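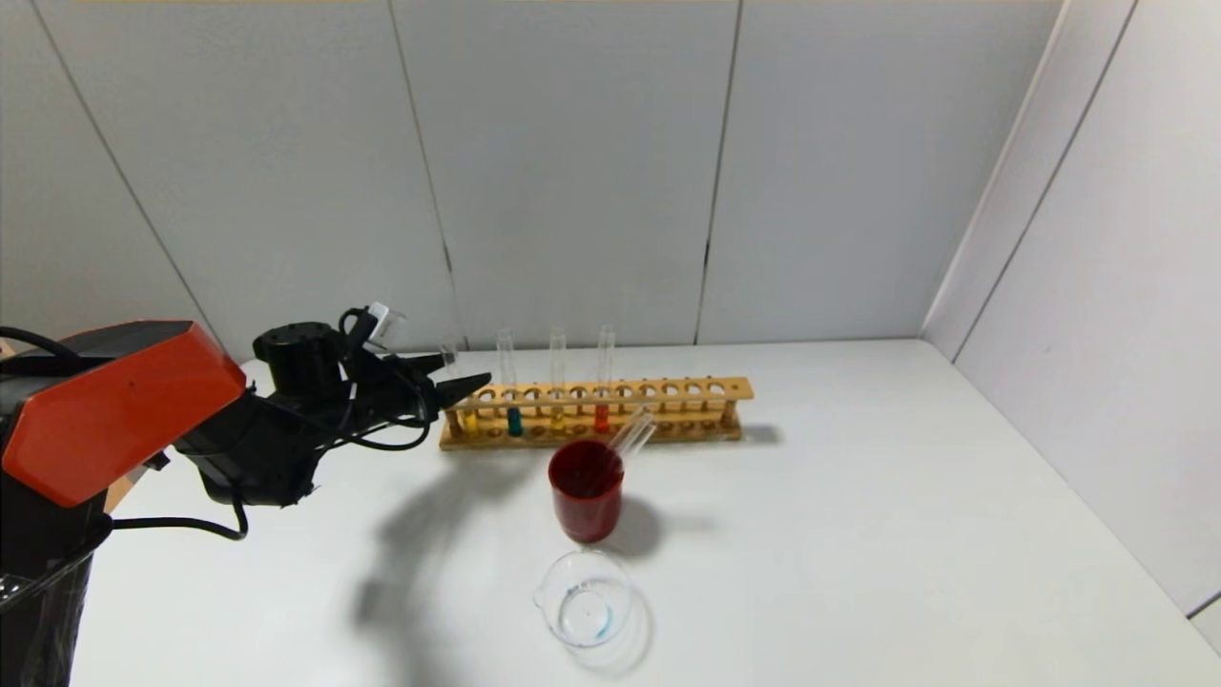

Page last changed: March, 9:40 p.m.

Banafsheh Moradi
Foot massager notes, continued. Unit is the Pasum heated model with the air cuffs. It has been on my bench and under my desk for 15 sessions now. Posting what I have so far.

Banafsheh Moradi
Controls first. One dial for air pressure, one button for heat, one button for roller direction. The dial has 3 settings. Low barely closes the cuff on a narrow foot. High is firm across the instep and too much at the heel for me.

Banafsheh Moradi
The rollers run under the arch and the ball of the foot. Nothing reaches the toes. If your pain is in the toes, buy something else.

Banafsheh Moradi
Roller direction reverses every cycle in auto mode. In manual mode it keeps turning one way until you press the button again. The manual has these two modes swapped on page 3. The quick start card has them right.

Banafsheh Moradi
Heat: the element is in the footbed only. The cuffs are not heated, whatever the box drawing suggests. It takes a while to come up, so I switch it on before I sit down.

Banafsheh Moradi
Noise. The rollers are quiet. The air pump is the loud part, with a click each time the valve opens. On carpet it drops to a level I can take a phone call over. On tile the whole case buzzes. A rubber mat fixed most of it.

Banafsheh Moradi
Timer is 15 minutes, fixed. It shuts off in the middle of a squeeze and the cuff stays inflated for a moment before it lets go. Don't pull your foot out early. The liner comes with it.

Banafsheh Moradi
About the liners: they zip out and go in cold wash, line dry. Oanh Lý put hers in the dryer and the zipper tape shrank enough that it will no longer close at the back. Replacement liners are sold in pairs only.

Banafsheh Moradi
Compared with the Gilgate I had before: the Gilgate has a better tilt stand and a longer cord. Its rollers are hard plastic with no padding and I never got used to them. The Pasum is padded. The padding shows flat spots already on the left side.

Banafsheh Moradi
Babak Abbasi asked about shoe size. I wear a women's 9 and have room to spare. His 13 goes in, but his heel sits up on the rear lip and the arch roller lands too far forward.

Banafsheh Moradi
Motor life is listed as 2,000 hours. I have no way to check that and neither do you. The warranty covers the motor and the pump. It does not cover the liners or the dial.

Banafsheh Moradi
If you have neuropathy or a clotting history, ask your doctor before using any of these, air cuffs especially.

Banafsheh Moradi
Next up is the calf attachment. It uses the same hose fitting, and the adapter ships separately.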